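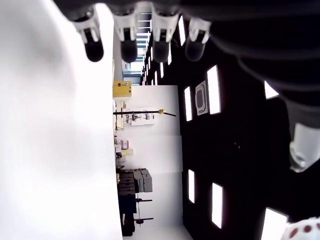
**Thursday, July. Florkcombe workshop, right hand, wrist camera.**

Started at 9.20, later than planned, as the charger for the base was not plugged in overnight. Battery was enough until lunch.

Task today is the same as before: take one part from the Fitholm tray, turn it, put it in the slot of the Dikex fixture. One episode is one part. If the part falls and the operator can pick it up again without help, we keep the episode and mark it "recovered". If a person has to touch the part, we stop and throw it away.

Count at the end of the day:

- kept: 549 in total for this task, with today's included
- thrown away today: 19
- marked "recovered" today: 14

Of the thrown away ones, most are the same fault. The glove of the operator loses the little finger for a moment, and the robot finger stays half open. On the replay it looks as if the hand wants to release, and I don't want the model to learn this. I have written a small check which compares the glove value and the joint value and gives a warning if they are different for more than 20 frames. It is in the tools folder, not tested on the old data yet.

**Wrist view**

The wrist picture comes in turned by a quarter, with the floor on the left and the ceiling lights on the right. We discussed again whether to turn it before saving. My opinion is still no. All the earlier episodes are saved like this, and if we turn only the new ones we will have two kinds in one set. If somebody wants it upright, please do it in the loader and write it in the config.

All four fingertips are in view when the hand is open, along the top. This is good and I would like to keep the mount exactly so. Please do not loosen the two screws of the bracket for cleaning, wipe around it.

What I like less: when the hand is lifted, the camera sees a lot of the room. The ceiling panels are very bright against the black ceiling, and there is daylight from the side of the stairs too. The exposure jumps when the hand goes up and needs a moment to come back when it goes down. Anything white close to the lens becomes only a pale area without detail. After lunch I fixed the exposure by hand and the fingers were darker but steady. The afternoon episodes have the tag "exp-fixed". Do not mix them with the morning ones before we have compared.

Also a question for the group: do we want the room the same in every episode? The boxes along the wall get moved every week. I think it is better if they move. At Villanueva they kept everything the same for the whole collection, and then the policy was weak as soon as it ran in the other hall. But then we should move them on purpose and note it, now it is by chance.

**Small things**

- Third finger makes a light clicking sound when closing fast. No error in the log. Listen again tomorrow.
- Operator change after each hour works well. The second hour of the same person is always slower and has more drops.
- The start pose was not the same after the lunch restart, the wrist was a few degrees off. I homed it again and deleted the two episodes between. They are not in the count above.
- Disk on the recording computer is getting full. Copy to the server runs tonight.

**To do**

1. Run the finger check on all old episodes.
2. Train once with the morning set and once with the "exp-fixed" set, same seed.
3. Ask Dikex for a second fixture, the slot has a worn edge on one side and the part goes in too easily.
4. Print the rules for "recovered" and put them next to the operator seat.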